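Reading noise in the Stulia library

Results

We logged sound levels at two desks in the Stulia library, one by the stairs and one at the back. Out of 100 readings, 84 were louder by the stairs. Students who sat there also took more breaks – mostly short ones. The January readings were lower at both desks, probably due to exams.

Next term we want 200 readings and a third desk near the printers.
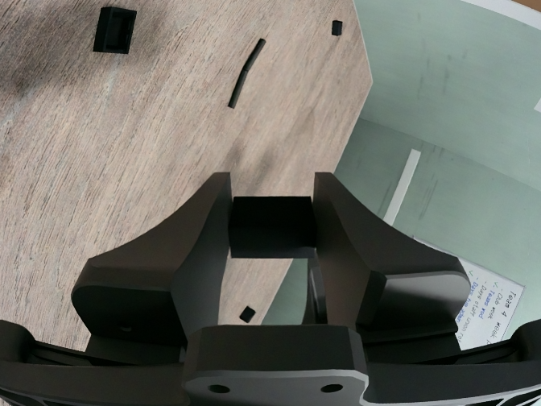
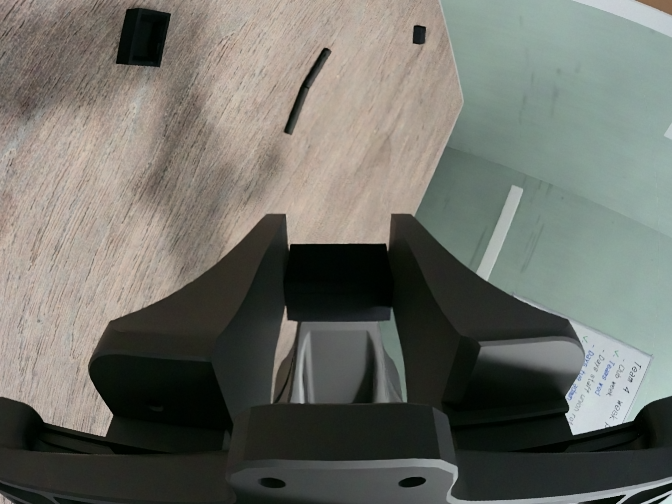
Fig. 2. Black block on a wooden tabletop background, both views.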